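4.2 Passenger complaints after the refund rule

Of the 80 complaints filed at Lillville terminal in October, 62 concerned delayed refunds. Carriers were required to reply within 11 days.

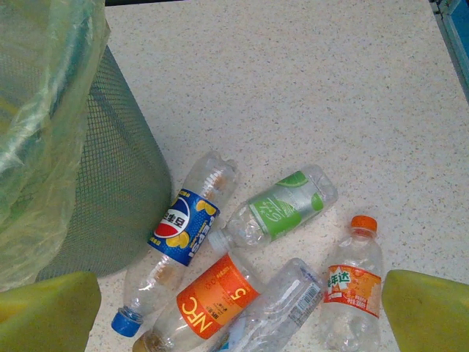 Sadia Dhanial objects that the count leaves out travelers who gave up before filing. The present data cannot settle that point.

Marsden routes showed the longest waits. 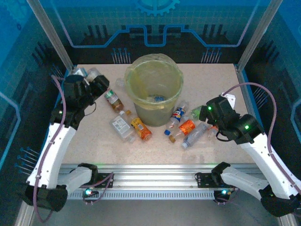

Connecting flights through Gernley were coded separately.

Figure 2. Bottles and a lined bin.

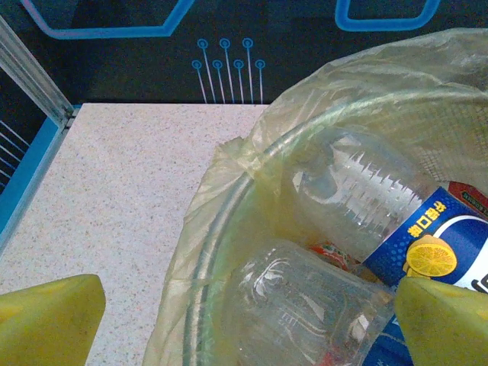
Two carriers paid in vouchers only.

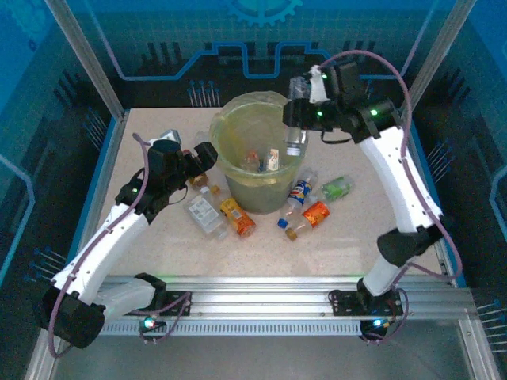
4.3 Limits of the data

Complaints made by telephone were not recorded.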